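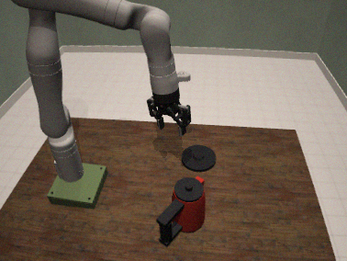

Unit 4: Ground rules for simulated handling tasks
Premthorpe Robotics Lab, course notes, revised 2021-09-11

Every task you submit this term is run in simulation before it goes near the Weidemann cell. The rules below apply to both. Read them before the October lab.

1. Start pose. The arm starts with the gripper open, empty and clear of every object on the table. A run that starts in contact is void, even if the rest of it is good.

2. Approach. Come in from above. Stop at the hover point, check the target pose, then descend. Do not combine the sideways move and the descent in one command.

3. Force. The grip limit is 20 N in the Nivlow settings file. Do not raise it to fix a slipping grasp. Change the grasp point.

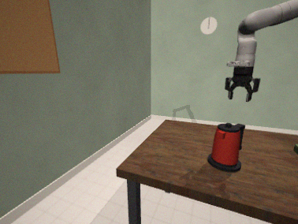

Figure 4.2. Kettle task: gripper open and empty, above the kettle.

4. Logging. Keep the full log for each run, including failed ones. Name the file with your group number and the run number. Logs over 4000 lines should be split at a task boundary.

5. Stopping. If the arm touches the table, end the run. Do not edit the contact out of the log.

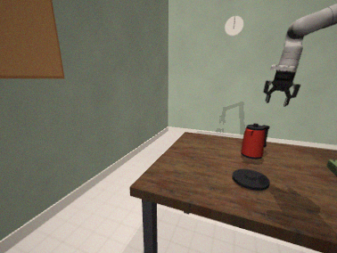 Placement tasks need a written success condition before the first run. State where the object must end up, how far off it may be, and how long it must stay put after release. "On the base" is too vague to grade. With the kettle standing on bare wood behind the black disc, as it is here, a condition that checks only the kettle's height could pass or fail for the wrong reason. Check horizontal position as well, and check that the fingers have let go. The Bradby checklist has a line for each of these.

Submit 2 files per group: the condition sheet and the log. Late condition sheets are not accepted once runs have started. Lab sessions meet in Room 533.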